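Jugah Shelf Records
Version 3, February release

Summary
Jugah is a table of catalog records for secondhand and small-library books, built for testing title matching and duplicate detection. It holds 374 records from 108 publishers. Each record was keyed by hand from the cover and the copyright page, then checked by a second person.

Files
records.csv — one row per physical copy
publishers.csv — normalized publisher names and aliases
pairs.csv — 300 labeled pairs, marked same, different edition, or different work

Fields
copy_id: stable across releases
title_orig: title in its original script
title_rom: romanized title, blank if not supplied
binding: hard, soft, or thread
pub_id: key into publishers.csv
notes: free text, not normalized

Binding describes how the copy is physically held together. Printed decoration does not count. A softcover with a stitching pattern on its cover is coded soft.

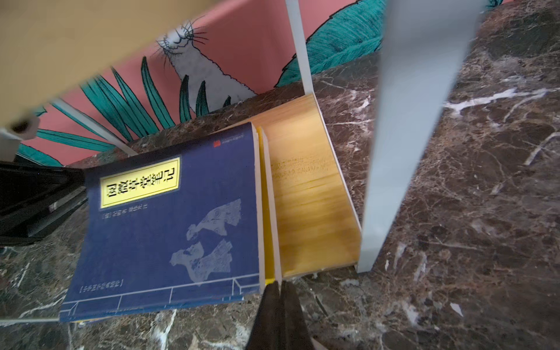
Blue softcover with a pale yellow title label and a printed thread-binding pattern.

Known issues
Simplified and traditional forms are kept as printed, so a plain string match on title_orig will miss some pairs. Editor and author credits are merged in this version. Years are missing for most reprints.

Loading
Files are UTF-8 with no byte order mark. Read copy_id as text — leading zeros matter.

Maintainers
Suryani Sembiring (records), Azlan Nair (pairs). Send corrections with the copy_id in the subject line.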